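Nhung Kiều
January 1, 2025

New year, so I'm finally writing the thread on what it's like to make a pop record in a spare bedroom and then try to get anyone to hear it. It's long. Get a snack.
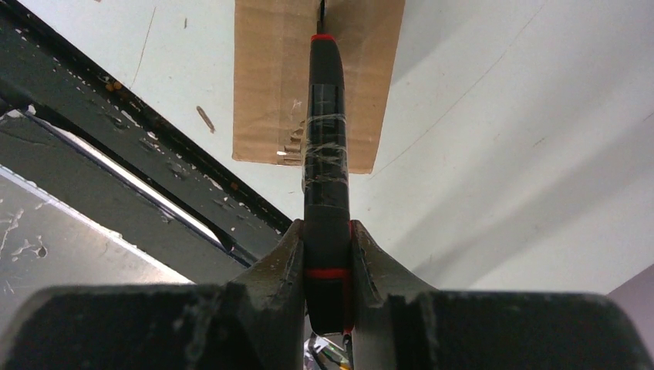 A firm grip on things going into the new year.

1/ The record is called Clesatau. It's five songs. I've been telling people it's an EP for so long that my mother thinks EP is the name of my boyfriend.

2/ People ask about influences and I always panic and say something respectable. The true answer is whatever was playing in the nail salon where I worked the front desk at nineteen. Slow jams, breakup ballads, one Vietnamese bolero compilation that the owner put on whenever she was mad at someone.

3/ You can hear the bolero in track four if you know where to look. It's in how the verse drags its feet before the chorus. My producer kept nudging it onto the beat and I kept nudging it back off.

4/ The producer is me, by the way. We argue a lot.

5/ Budget breakdown, because I wish more singers would post these. Mixing: 600 dollars. Cover art: I traded a friend two backing vocals and a couch. Mastering: came out of the birthday money. Vocal booth: a closet with winter coats in it.

6/ The coats are a real consideration. I recorded the lead for "Trịnh" in July, in a closet full of wool, and I believe that's what reviewers would call a breathy delivery.

7/ If there were reviewers.

8/ OK there was one. A blog I won't tag said I had "an intimate voice." I've decided to be flattered. It also said the bridge of track two "goes on." It does go on! It's a bridge, you're supposed to get to the other side of something.

9/ About the stage name. I tried on a bunch. For one whole spring I was going to be Amusen, all caps, with a little symbol. I made the stickers. I ordered 300 of them. If you've ever received mail from me, you know where they went.

10/ Then I played a show as Amusen and the host introduced me as "amusing." The room took it as a promise. I sang six minutes about my grandfather's funeral to people who were waiting for the joke.

11/ So I'm back to my own name, which hosts also can't say, but at least they get nervous about it beforehand and ask.

12/ (It's not hard. Say "nyoong" and I'll meet you halfway.)

13/ Live shows. My favorite room is still Traltemeo, which holds more people than I have ever brought to it. The stage is the size of a bath mat. The sound guy has two settings, and the other one is louder.

14/ Last fall I opened there for a band with nine members. Their pedals were already set up so I sang the whole set standing on one spot like a lamp. Someone told me afterward that my stillness was very powerful.

15/ I've kept the stillness. It's part of the act now. I'm told it has a lineage.

16/ Streaming numbers, since everyone's posting their year-end cards. My top song had 602 plays. I know for a fact that my cousin runs it overnight with the volume off, so let's call it a strong showing in her kitchen.

17/ The app congratulated me on my listeners in a city I've never been to. One listener. Hello, whoever you are. I think about you more than is healthy. Are you all right over there? Which song was it?

18/ Stuff I'd do differently: learn to tune my own vocals before booking the mixing. Not put a key change in a song I have to sing with a cold. Write down what the synth settings were. Track three has a pad sound I love and will never hear again outside of track three.

19/ Also, I'd stop sending demos to people with the message "no pressure." They felt no pressure. They felt so little pressure that I still haven't heard back from most of them.

20/ Stuff I'd do exactly the same: the bolero drag. The closet. Putting my aunt's voicemail at the end of the last song. She found out at Thanksgiving and asked what percentage she gets.

21/ We settled on dinner. She ordered the lobster.

22/ What's next: I want to do a video for "Trịnh." The concept is me walking down a long hallway in a very large coat. I have the coat. See post 6. If you have a long hallway and aren't weird about it, my messages are open.

23/ Also playing Traltemeo again in February, second of three on the bill, which in my world is a promotion. I'm bringing my own mic stand this time and two extra feet of stage if I can find any.

24/ Someone just replied asking if the stickers are still available. Yes. God, yes. Send me your address.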